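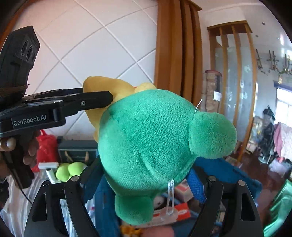
Green and yellow plush, tag loop still on. Tiled wall and the wooden partition behind.

December 5, 2002

Spent the evening on the soft toys. The shelf in the back room has to come down before the wall is looked at, so everything on it has to go somewhere, and the toys are the largest category by volume and the smallest by weight. I had two boxes from Kiani, the flat-pack kind with the double base, and assumed one would be enough. It was not. Plush compresses well under a hand and then returns to its full size as soon as the hand is taken away, so the flaps lift. Taping a lid against that kind of pressure is poor practice. The tape creeps overnight.

Method, for when I do the second shelf. Check each toy over for open seams, stray threads and leftover tag fasteners. Trim what can be trimmed. Brush the pile in one direction with the dry clothes brush. Then into a cotton bag, then the box, heavy ones at the bottom. No plastic bags. The ones I packed in plastic in June came out smelling of the cupboard and I had to hang them up for a week.

The green one took longer than it should have. It has a white plastic loop on the lower part, the kind a shop tag hangs from, and a white thread standing up out of the green near the top. A loose thread can be one of two things. If it is lint caught in the pile it lifts away with tweezers and that is the end of it. If it is the tail of a seam, pulling it gathers the stitching and makes a pucker that never comes out. The correct approach is to part the pile at the base and see whether the thread enters the fabric at a stitch hole. I did this under the desk lamp and could not decide. I left the thread alone and wrote "thread, top" on a slip of paper and put it in the bag.

The loop I also left, for a different reason. Kiều Cao wants the tagged ones kept tagged. Her position is that a toy with its fastener intact can be passed on as new and a toy without one cannot. My position is that a fastener on a thing meant for a small child is a hazard and should come off before it goes to anyone. We have agreed to disagree until the box is opened again. I have marked the lid so that whoever opens it will know to look.

Pile condition on the green is good. The yellow I brushed twice, the second time with the softer brush, and stopped when the brush came up clean.

Washing: none tonight. The advice in the Sisoneo leaflet is a cold hand wash with 7 ml of the wool liquid and a flat dry, turning once. I have done this before and the drying is the real cost. Filling holds water in the middle long after the surface feels finished. In December, with the back room as cold as it is, I would want 3 full days on the rack and another near the heater, and I do not have the rack space while the sheets are on it. It will wait until spring.

The heaviest one in the box is the bear, 265 grams on the kitchen scale with the bag. I weighed it only to settle the order of packing and then did not use the result — the bear is the wrong shape for the bottom corner and went in on its side along the long wall.

The tall container by the partition is still where it was. I moved it a hand's width to get the first box past and moved it back again. It should not stay so close to the frosted glass when the shelf comes down. The man from Jenport says the brackets are fixed with long screws and the boards will have to be tilted out toward that side, so the container needs to be in the hall before he starts. The dried sprigs up near the ceiling will shed on everything the moment there is any hammering. Sheet over the boxes first, or take the sprigs down. I would sooner take them down but Kiều likes them there, so: sheet.

Wiped the tiles on the diagonal, following the grout, with a damp cloth and nothing in the water. The grout is grey and hides most things.

Box one closed, labeled, under the bed. Box two open on the chair with the flaps up. Need more cotton bags, 14 if they still sell them in that quantity at Tekidstead, also a roll of paper tape and new tweezers. The old pair no longer meet at the tip.

Bed at eleven. Rain on the window all evening.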